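Search this site Search

Leave the Road Under the Viaduct Alone

By Milagros Mateos

The city wants to close the lower road at Andalville to cars and turn it into a walking path with planters and benches. The plan was shown in April at the Roldale library, on easels, with coffee. I went, I read all of it, and I think it is a mistake.

I should say that I like walking paths. I use the one by the river most weeks. I have no special love for traffic either, and I don't think every street has to carry as many cars as it can hold. My objection is to this street, which does a dull job well and is being judged on its looks.

The lower road is ugly. It has concrete along one side and not much worth looking at on the other. When people say it feels like a leftover, they are right. It was built as a way to get to the back of things: the tire shop, the bakery's loading door, the clinic lot, the apartments behind Marín Street. People who live back there use it to get home. The planning notes call it "underperforming," because it carries about 2,000 cars on a weekday and the avenue carries many times that. I don't see why a small road should have to perform like a big one.

The hour I think about is the one right after work, when the light is going. The avenue is at its worst then. There are 9 traffic signals between the bridge and the clinic, and on a bad evening you can stop at every one. The lower road has a stop sign at each end. You get on it, you put your headlights on, and you are home in time to start dinner.

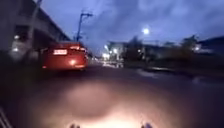
Dusk on the road, with one car ahead.

My neighbor Baltasar Barroso drives a delivery van and has used the lower road for most of his working life. He told me the closure would add six miles to his day. That may not sound like much at a meeting, but he drives it five days a week and he pays for the gas. Consuelo Garrido, who manages the bakery, asked the presenters where her flour truck would go. They said deliveries would be "accommodated." She asked how, and they wrote her question on a sticky note.

The other side has a case, and I will try to give it fairly. Kianoush Jalali spoke for the plan and made two good points. The first is that the sidewalk there is narrow and broken, and people with strollers end up in the traffic lane. The second is that the lighting is poor. You get a street lamp, then a dark stretch, then another lamp, and under the concrete it gets dark early. I agree with both. I have walked it in the evening and I didn't enjoy it.

But those are reasons to fix the sidewalk and add lamps. You can do both with the cars still there. Westerix, the firm that drew the plan, priced 800 feet of new sidewalk as a separate item on the last page, and it was a small fraction of the total. Nearly all the rest was for the plaza: pavers, planters, a sign with a name for the place. It has never had a name, and we have all managed to find it.

I also wonder who will sit there. A bench under a viaduct is cold most of the year and loud all of it. The drawings showed people eating lunch in bright sun — I have never seen bright sun reach that spot.

The council takes written comments until the Sunday before the vote. Mine asks for the sidewalk, the lamps and a painted crossing by the clinic, and for the road to stay open to cars in both directions.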